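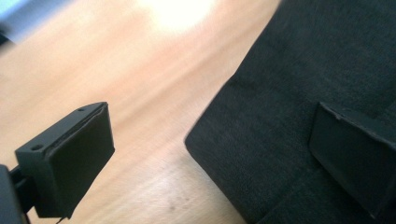

Bendholm Girls' Soccer Pathway
Progress report to the Tzavaras Fund, second period

Prepared by Léonie Millet, program lead

Players and squads

The under-15 and under-17 squads trained through the whole period. Training was on the Marach fields until October, when the lights on the lower field failed and we moved indoors to the school gym. The gym is too short for full-sided play, so Do-yoon Min changed the sessions to small-sided games and ball work. We went back outside once the lights were repaired. The city paid for that repair and nothing was charged to the grant.

Two players from the under-17 squad were picked for the regional team and attended its fall camp. One of them played in both camp matches as a left back, a position she had only taken up in the spring. The other had an ankle injury on the first morning and watched the rest from the bench. She has been cleared to play and is training normally.

The under-15s finished fourth in their league. They scored freely but gave up too many goals from corners, and this is now a fixed part of the late session each week. The under-17s finished second and lost the cup semifinal on penalties.

Coaching

Do-yoon completed the goalkeeping course named in the application. He now runs a separate keepers' group before the main session, starting at 5:15 p.m. Attendance there was uneven at first because the school bus gets in late. We moved the start back to 5:30 and it has been steady.

We had planned to hire a second assistant coach by the end of this period. The person we offered the job to took a full-time post elsewhere. The position has been advertised again and we have interviews set up. Until it is filled, Do-yoon and I are covering the under-15 away games between us, and strength work has been cut to one session a week.

Spending

Travel to away games came to $2,553, which is over the budget line. Most of the overspend was the charter bus to the cup semifinal. The $2,000 set aside for equipment was spent in full on balls, bibs, portable goals, and two sets of keeper gloves. Starkico delivered the goals late and one frame had a bent crossbar. They replaced it at no cost.

With your agreement, we would like to cover the travel overspend from the unused part of the assistant coach's pay. Please let me know if you need this request on a separate form.

Next period

The winter indoor league is already under way and both squads are entered. We will run open tryouts for the under-13 group in early spring, using the gym if the fields are not ready. Flyers have gone to the middle schools.

The parents' meeting about summer tournaments is still to be scheduled. Costs for the overnight trip will be sent to you before we commit to it.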